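Chapter 3
Slowing Down: Brakes on the Circuit Car

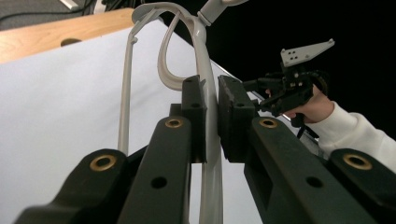
Most lap time on a circuit is found in the corners, and a corner begins well before the driver turns the wheel. It begins at the braking point. A car that can stop in a shorter distance can stay at full throttle for longer, and the driver who trusts the brakes will use that distance every lap. Nearly all circuit cars use disc brakes, and the basic action is easy to picture. In the photograph, two flat black pads face each other and press on a pale grey piece of plastic from opposite sides, so that it is held in the gap between them. A disc brake also squeezes from both sides, but its disc is turning, and the pads have to rub against it with enough force to slow the wheel without locking it. The rubbing makes heat. Getting rid of that heat is the main problem in racing brake design, and it takes up most of this chapter.

What you need before you start

You should have read Chapter 2 on tyres. The brakes slow the wheels, but the tyres slow the car. If there is no grip left at the contact patch, a stronger brake will only lock the wheel sooner. You will also need the formula for kinetic energy, which is half the mass multiplied by the speed squared. Use kilograms and metres per second.

Key terms

Brake bias: the share of total braking effort sent to the front wheels, usually given as a percentage.

Caliper: the part that holds the pads and pushes them against the disc.

Fade: a loss of braking caused by too much heat.

Glazing: a hard, shiny surface on a pad that lowers its friction.

Lock-up: a wheel that stops turning while the car is still moving.

Trail braking: easing off the pedal gradually while turning into the corner.

3.1 A morning at Plurkum

In January 2019 the Welletti team took its single-seater to the Plurkum circuit for a private test. The car had a mass of 719 kilograms with its driver, Trygve Wikström, on board. The team had raced there the season before and had lost time at the end of the back straight, where cars slow hard for a long right-hander called Boros.

Wikström's complaint was simple. The pedal felt firm for the first few laps and then began to travel further each time he reached Boros. He started braking earlier to protect himself, and his lap times dropped away. When he came in, the mechanics found that the front pads still had plenty of material on them. The discs were not cracked. Fluid drawn from the front calipers, though, was dark, and its boiling point was well below that of fresh fluid.

Sharon Kinyua, the team's performance engineer, had the fluid changed and the front ducts cleaned out. She also asked for a set of temperature paints to be put on the outer edges of the discs. These paints change colour at known temperatures and give a record of the hottest point reached during a run. They are cheap and they do not need wiring, and many club teams still use them for that reason.

The second run was better but not fixed. The pedal stayed firm for longer, then went soft again. The paint showed that the left front disc was running much hotter than the right. We will return to the cause in section 3.5, after you have the tools to work it out for yourself.

3.2 How much energy is involved?

On the approach to Boros the car was travelling at 60 metres per second, or 216 km/h. Wikström needed to reduce that to 124 km/h before he released the pedal.

The kinetic energy at the start of braking was half of 719 multiplied by 60 squared. That comes to 1.29 million joules. At 124 km/h, or 34.4 metres per second, the same sum gives 0.43 million joules. The car therefore had to lose 0.86 to 0.87 million joules, depending on where you round.

Not all of this goes into the brakes. Air resistance takes a share, and at high speed that share is worth having. The engine helps a little when the throttle is closed. The tyres take some as well. For a first estimate, though, it is reasonable to send the whole amount to the discs and accept that the answer will be a bit high.

The speed term is squared, so small changes at the top end matter. A car that arrives a few kilometres per hour faster because of a new wing setting will put noticeably more heat into its discs, even though nothing on the brakes has been touched. Teams sometimes forget this when they trim downforce for a fast circuit. They also give up some of the air resistance that was helping them slow down.

3.3 Where the heat goes

The disc takes in most of the heat during the stop itself. There is not enough time for the air to carry much of it away. Cooling happens mainly on the straights, when cool air moves through the duct, into the centre of the disc and out through the vanes.

It follows that a single stop tells you very little. What matters is the pattern over a lap. A circuit with one heavy stop and long straights may be kinder to brakes than a circuit with several moderate stops close together. Plurkum is of the second type. Between the last chicane and the pit straight, the discs have almost no time to cool.

Heat also travels the wrong way, through the pad and its backing plate to the piston and then into the fluid. Brake fluid takes up water from the air over time, and the water lowers its boiling point. Once the fluid boils, vapour forms in the line. Vapour can be squashed and liquid can't, so the pedal moves further before any real pressure builds. Drivers describe this as a long pedal. It is a different fault from pad fade, where the pedal stays firm but the car does not slow as expected. Ask the driver which one it was before you pick up a spanner.

3.4 Before you read on

Write short notes on the following in your workbook. You will use them again at the end of the chapter.

Work out the kinetic energy of the Welletti car at 50 metres per second and compare it with the value at 60.

Explain why Wikström's report of longer pedal travel pointed Kinyua to the fluid before the pads.

Suggest two reasons why one front disc might run hotter than the other on the same car. Keep both, even if you think one is unlikely.

Section 3.5 covers ducts and airflow, and starts with the drawings of the left front corner of the car.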